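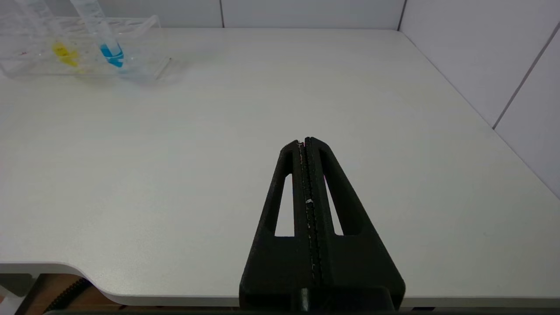 November
By Gülizar Gündoğdu
Filed under: Site Visits, Lab Software

Marchuk runs its planning software group out of the second floor at Jurnwood, and they let a few of us in for the afternoon. Most of the talk was about tubes. Clear plastic is hard on depth sensing, so the perception code looks for the colored liquid first, yellow or blue, and then fits a rack model around what it finds.

The planner is called Vindaditz. It samples 200 candidate grasps per tube and throws out any that would bring the fingers into the rack or the wall panels. On the run we watched, 185 were rejected. The rest were ranked by how far the wrist had to turn. Planning took 2 seconds, which the team said was too slow.

The control loop that reads the wrist camera runs at 50 Hz. I asked what happens when a tube is hidden behind another one. The arm backs off to a fixed viewpoint over the open part of the table and looks again. After a second miss it stops and writes a log entry.

We spent nearly as long on the log viewer as on the arm. You can scrub back to any frame and see which grasps were alive at that point. I would like the same tool at Nommont, where we still read text files. They plan to share the viewer once the file format settles. Parking is behind the building, and the side door closes at 4 p.m.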